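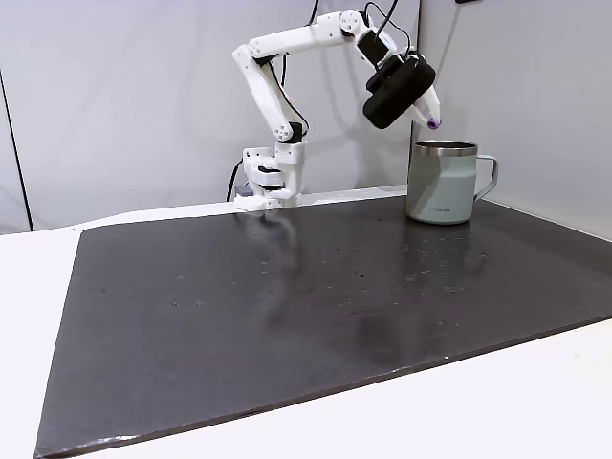
Our arm at the mug station, gripper just above the rim

Student arm keeps missing the mug rim – calibration or code?

Posted by gemar_club, 2/25/22

I help with an after-school robotics club and we are entering the tabletop event at Canness. The arm has to pick up a camp mug by the rim and set it down on a marked spot. Ours is built from printed parts, with a white finger that has a purple tip on it. The mug has a steel rim.

The students saved a pose with the fingertip near the rim and then a second pose lower down to close on it. The first pose looks fine. On the second one the finger lands outside the rim on most tries and pushes the mug. The base servo reads 1,996 at the saved pose and comes back as something different each time we power up. We have been at this since December. Is it the servo, the code, or the way we set it up?

Ettore Gatti

If the number changes after a power cycle, start with your homing. Put the arm in the same rest position every time before you switch it on, then read all the joints and write them down. Do that 5 times. If one joint wanders and the others don't, take the horn off that one and check the screw.

Also check that the base can't shift. We had ours sitting on a smooth board at the Umton meet and it crept a little every time the arm reached out to the side. Two clamps fixed it. Tape the outline of the mug on the board too, or you won't know which of the two moved.

For the code, add one more pose between your two, straight above the rim, and come down slowly from there. Going from the side in one move swings the finger through an arc.

pace_parent

Our team just used a wider mug. Check the rules first though.

m_631

Agree with Ettore on the extra pose. Look at your cables as well – if one is pulling tight when the arm reaches out, it will drag the wrist off by a few millimeters. Ours needed 3 inches more slack.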